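Running the cloth station on open day

Set the hand-held gripper to half speed before visitors arrive. Each demo takes 12 minutes, including questions.

1. Lay the colored fabric over the white cloth so the two overlap.
2. Bring the closed fingertips down to the line where the fabrics meet.
3. Let the visitor take the handle.
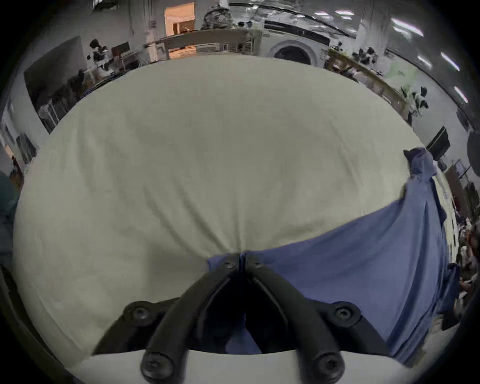 Marichka Stetsiuk: At Brerken we let visitors try first and explained afterward. The line moved faster.

Either order works. Keep the explanation under 200 words - most questions come once people are holding the tool.

4. Move to the green table for denim. Open the fingers fully before each approach.
5. Log the attempt number. The Hikell sheet has room for 298 entries.

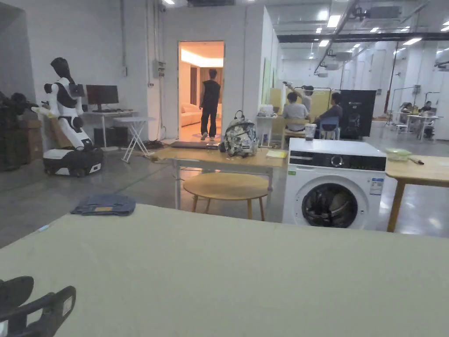
Denim station, Nelilcombe open day, February.

Charge the gripper at the lunch break.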